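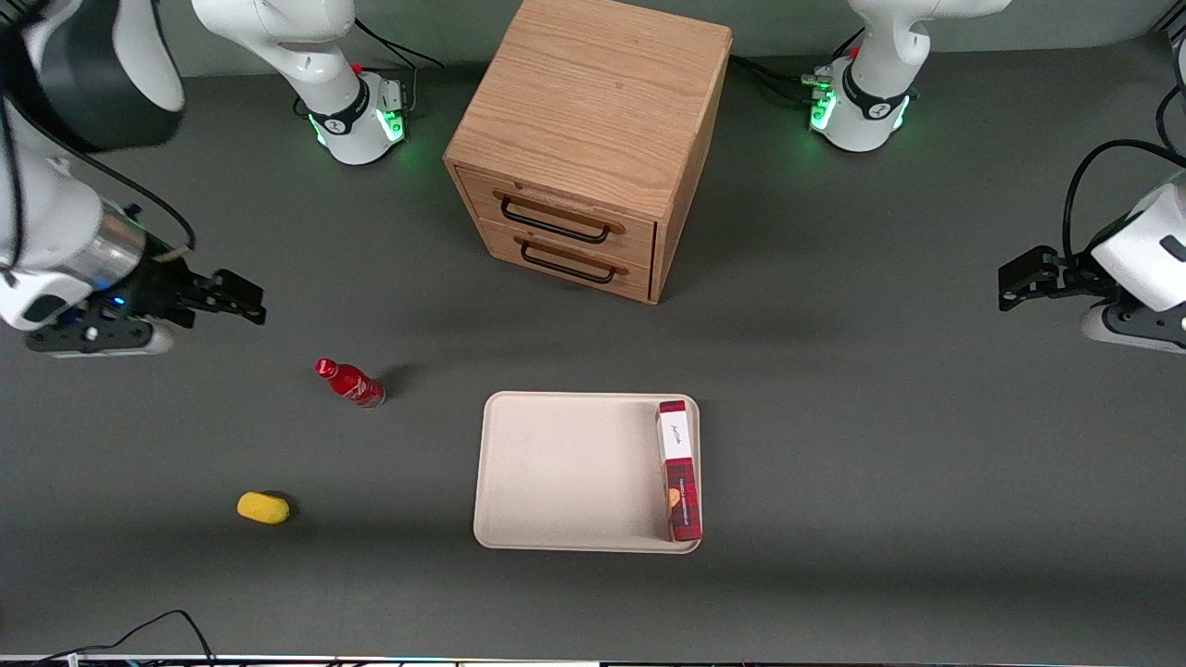
Figure 3. Work surface with the two arms, right arm at left.

One site manager at Filthorpe told us that owners rarely leave over the pitch fee itself; they leave when the fee goes up and the letter explaining it comes late. Several owners at the park said much the same in their own interviews, though they put more weight on the rules about letting a caravan to friends and family.

4.2 Reasons for giving up a pitch

The survey went to owners at two holiday parks, Filthorpe and Terkholm, at the close of the June season. We received 434 forms, of which 402 were complete enough to use. The rest had no answer to the question on length of ownership and were dropped.

Owners were asked whether they planned to keep their pitch for another season and, if not, why. Cost was the most common reason at both parks. At Terkholm it was followed by the age limit on caravans, which requires an owner to replace or remove a unit once it passes a set age. Filthorpe has no such limit, and owners there more often named travel time from home.

Distance mattered less than we expected. Owners with a drive of almost 4 hours were no more likely to plan to leave than those living nearby, provided they had owned for more than one season. Newer owners did show a difference, but the group was small and we do not test it further.

Answers were coded with the Condis scheme, with the category "family change" split into illness and children growing up. Shehu, the booking firm used by both parks, supplied the arrival records used in Section 4.3. Those records cover nights booked by guests and leave out visits by owners.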